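Kementhorpe Place-Name Spelling List: Data Card

Version 2
Maintained by the Hourani Language Archive, Sturnholm
Contact: Najwa Hattar, data steward

Summary

The list records variant spellings of street, field and farm names in the parish of Kementhorpe. It contains nearly 300 headwords, each with its present spelling and any earlier forms found in the source registers. The list is intended for local historians, mapmakers and teachers.

Sources

Entries were taken from nine bound registers held in the archive's reading room. Names that appear only in private letters are excluded. Where a register is damaged, the missing letters are shown in square brackets and the entry is marked as partial.

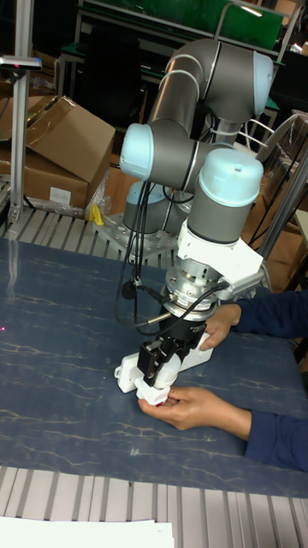

Robot arm with parallel gripper over a dark blue, veined tabletop.

File layout

The data is supplied as two plain text files in UTF-8. The file names.txt holds the headwords, and variants.txt holds the earlier spellings. The files are joined on the entry number. Fields are separated by tabs. An empty field means that no value was recorded; it should not be read as zero or as "none."

Spelling rules

Capital letters follow the register. Long s is written as ordinary s. Abbreviations are expanded only when the full form appears elsewhere in the same register. Apostrophes have been kept where the clerk wrote them, including in names that no longer carry one.

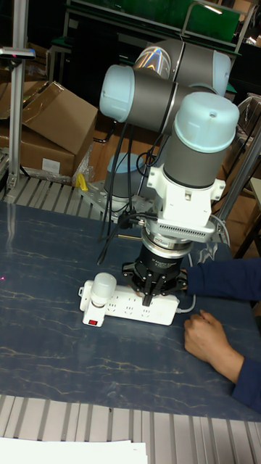

Wrist of the arm, with white mounting flange and black sensor module.

Known limits

Field names on the Stustetti estate are covered unevenly. Several farms changed hands between registers, and the same name may refer to different plots. Users should not treat a shared spelling as proof of a shared location. No map coordinates are given.

Changes in this version

Duplicate entries for mill lanes were merged in August. Entry numbers that were withdrawn have not been used again.

Terms of use

The list may be copied and adapted for any purpose, provided that the archive is credited and changes are stated. Corrections should be sent to the data steward with the entry number and a register page reference.

Last reviewed: 9th October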